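Trying out the Zurnach practice bench

Sep 1, 2020 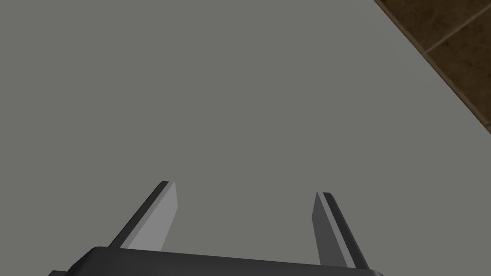
I've had a trial of Zurnach on my laptop since May and I keep meaning to write it up, so here goes. It's the simulator from Hutholm, the people who make the Tuden arm, and the idea is that you can practise driving the arm on screen before you've spent a penny on the real one (or bent it, as I did with my last one!). You get a table, an arm and a choice of views, and the one I've ended up using nearly all the time is the view from behind the gripper, looking along the two fingers. It took me a while to get on with it. The table is plain grey with no markings at all, so when I'm moving over the middle of it I haven't a clue how far I've gone, and I've started using that bit of brown tiled floor past the edge as my landmark. I'd love a grid you could switch on. I do like how the fingers are shaded, though, one pale on the inside and the other a good bit darker, and after an evening or two I stopped muddling my left and right.

Setting up was easy enough. The download took ages on our line, but after that it ran first time, and my laptop is no spring chicken. The handbook is 37 pages and I read perhaps half of it. There are 11 lessons, starting with opening and closing the gripper and working up to stacking, and I'm stuck on the ninth, which wants you to turn a peg over and put it back in its hole. I've dropped that peg some 200 times now.

Kianoush Rezaei from the club has been using it alongside the Rallis controller, which plugs in by USB and gives you a proper stick in place of the keyboard. I had a go on his and oh, it's so much nicer! I'd say try the keyboard first all the same, as the controller costs extra and you may find you don't mind the arrow keys.

The full licence is £212 and covers two computers. The trial is free but won't save your own table layouts, which got on my nerves by the second week. I'm going to pay up, I think, once I've beaten that peg. If anyone wants a look before deciding, I'll have the laptop with me at the next meeting.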